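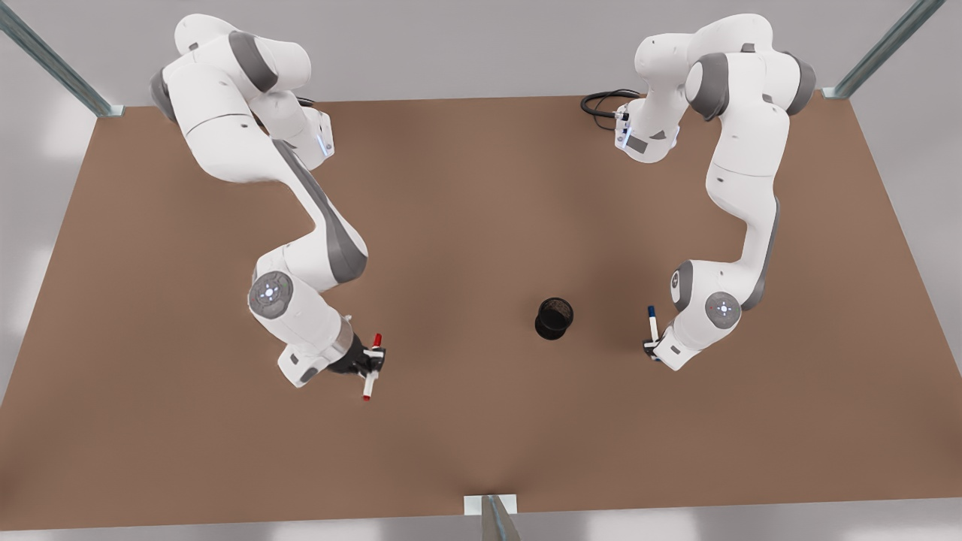 Braune Platte, matt, auf hellgrauem Grund.

10.01.2019

Seit dem Umzug wollte ich einen Esstisch, an dem man auch arbeiten kann. Die alte Platte von Auer war zu schmal, zwei Teller und ein Laptop, dann war Schluss. Im Mai habe ich angefangen zu suchen, im Herbst habe ich bestellt.

Geworden ist es Eiche, 2000 Millimeter lang, vom Sägewerk in Giltus. Das Holz kam unbehandelt, und die Oberfläche war damit meine Sache. Zur Wahl standen Lack und Öl. Lack hatte ich am alten Schreibtisch, nach ein paar Jahren platzte er an der Vorderkante ab, und ausbessern ließ sich das nicht. Also Öl.

Ottilie Kaufmann aus der Werkstatt im Hinterhof hat mir Tendimon empfohlen, ein Hartöl ohne Farbzusatz. Geschliffen habe ich mit 120er Papier, danach feiner, immer in Faserrichtung. Den Staub habe ich abgesaugt und die Platte mit einem feuchten Tuch abgewischt, über Nacht trocknen lassen und noch einmal leicht geschliffen. 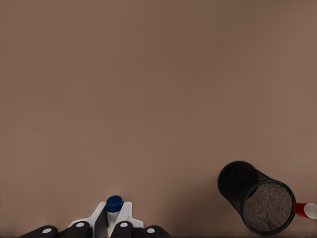
Das Öl trägt man dünn auf, mit einem Lappen, und nimmt den Überschuss nach etwa 5 Minuten wieder ab. Beim ersten Durchgang habe ich zu lange gewartet. An einer Ecke klebte es noch am nächsten Abend, die Stelle musste ich abschleifen und neu machen. Die zweite Schicht ging besser. Die Lappen habe ich ausgebreitet draußen trocknen lassen, weil sie sich zusammengeknüllt selbst entzünden können.

Rotwein habe ich auf einem Reststück getestet. Nach einer Stunde blieb ein schwacher Rand, der mit etwas Öl fast verschwunden ist. Für heiße Töpfe nehme ich weiter Untersetzer.

Offen ist noch das Gestell. Im Moment liegt die Platte auf den Böcken von Flidier, die wackeln, wenn man sich aufstützt. Ich schwanke zwischen Stahl und Holz. Stahl wäre schneller da, Holz müsste ich selbst bauen, und dafür fehlt mir bis zum Frühjahr die Zeit.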